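**Progress report, second period**
To: Jyoti Pant, Nisbet Fund
From: Marin Matić, Judusero
January 7, 2026

Dear Jyoti,

Please find our report on the Zornov oral history work. It covers the time since our first report in June. The money part is sent in a separate file, as you asked.

## Interviews

We planned 20 long interviews with former workers of the Zornov paper mill, and all of them are now recorded. Two speakers asked to have a second meeting because they remembered more after we left. We agreed to both. One of these second meetings gave us the best story we have so far, about the winter when the river froze and the mill had to stop — the night shift walked home over the ice.

Three families were at first not sure if they want to take part. My colleague visited them without the recorder and only had coffee with them. Two of the families then said yes. The third prefers to stay out, and we respect this.

## Transcripts

This part is slower than I wrote in the plan. The older speakers use many mill words which are not in any dictionary, and the typist has to call me or the speaker to ask. We now keep a shared word list, and it has grown to 100 entries. I would like to print it at the end of the book, if the budget allows.

Desarex does the sound cleaning for us. They returned the first group of files in good quality, but the second group came back with the names of the speakers mixed up. We had to listen again to every file and rename it. They did not charge us for the correction, and the new files are in order.

## Work space

Since the autumn we use the upstairs room at Judusero for sorting the papers and the loaned photographs. The light is good until the middle of the afternoon. The heating was repaired, so we can also work there in the cold months. Each loan gets a number and a signed form before it goes in the cabinet.

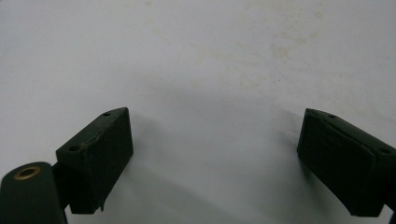 ## Changes to the plan

I ask for your agreement on two points:

- The public evening moves from early spring to June. The town hall is closed for roof work before that.
- The part of the budget for travel is not fully used. I would like to move the rest to typing, where we need more hours.

## Next steps

We will finish the transcripts, send each speaker a paper copy for approval, and choose the texts for the book. The speakers may remove anything they do not like. I expect that some of them will answer late, so I have left extra weeks for it.

If you need the signed forms before the next payment, please write to me and I will send copies by mail.

With kind regards,
Marin Matić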